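Eshun Playhouse Association
Minutes of the Regular Meeting of the Board of Directors, Oct 3, 2023

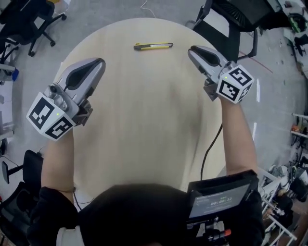 Which production will open the spring season?
The board selected "The Clomach Letters," a two-act drama for eight performers, to open in February on the main stage.

1. Call to order
The chair called the meeting to order at 6:30 p.m. A quorum was present. The secretary recorded two absences, both excused. The agenda was adopted with one change, moving the stage combat item ahead of the financial report so that the fight director could leave for rehearsal.

2. Approval of prior minutes
The minutes of the previous regular meeting were approved with a correction to item 5, where "matinee" should read "preview." The corrected copy will be posted in the lobby office.

3. Spring production
The artistic director presented the final two scripts under review. The reading panel had favored "The Clomach Letters" on the strength of its roles for older performers. One member preferred the musical and asked that it be held for the following season. The artistic director agreed to keep the script on the list but noted that the rights holder had not yet answered the association's inquiry.

Motion to produce "The Clomach Letters" was made and seconded. Carried, one opposed.

Auditions will be open. Performers should prepare one contemporary monologue of no more than two minutes. Callbacks will be by invitation. Members of the board who wish to audition must leave the room during casting discussions, as set out in the bylaws.

4. Stage combat
The fight director reported on the two staged fights in the second act. The first is unarmed. The second involves a fall from the landing and will need a longer rehearsal period than the schedule now allows. The fight director requested that a fight call be held before every performance, including previews, and that a fight captain be named from within the cast at the first read-through.

A member asked whether the fight call could be shortened on days with two performances. The fight director replied that it could not, and that the house should open later on those days if time is short. The stage manager will revise the daily schedule to match.

Motion to adopt the fight director's requests. Carried without dissent.

5. Financial report
The report was received as distributed. Ticket sales for the fall comedy stood at 691 as of the morning of the meeting. The program printing deposit of $300 has been paid. The board discussed the costume budget for the spring production, for which the designer had requested $1000. After discussion, the full amount was approved, with the understanding that the military coats will be rented from Mirkska and not built in the shop.

An additional $200 was approved for replacement gel and tape.

6. Facilities
The lighting board continues to drop cues in the second half of long shows. Jandix has offered to inspect it at no charge and will provide a written estimate if parts are required. The technical director asked that no further programming be stored on the board until the inspection is complete. Cue sheets are to be kept on paper in the booth.

The east dressing room door still does not latch. Carried over from the last meeting.

The board reviewed a complaint from a patron regarding late seating. Current policy allows late seating only at the first scene change. The house manager was directed to print the policy on the back of the ticket envelope and to reply to the patron in writing.

7. Education program
Enrollment for the youth acting class is open. The instructor asked for use of the rehearsal hall on evenings when the main stage is dark. Approved, subject to the hall being cleared by 9 p.m. The board took no action on a proposal for an adult improvisation class and asked for a written outline, including fees and the minimum number of students.

8. New business
A request from a touring company to rent the main stage for one weekend was referred to the house manager for available dates. The rental agreement will be reviewed before any reply is sent. The form now in use does not address the sale of recordings.

9. Adjournment
Motion to adjourn was made and seconded. The meeting adjourned at 8:10 p.m.

Respectfully submitted,
Secretary, Eshun Playhouse Association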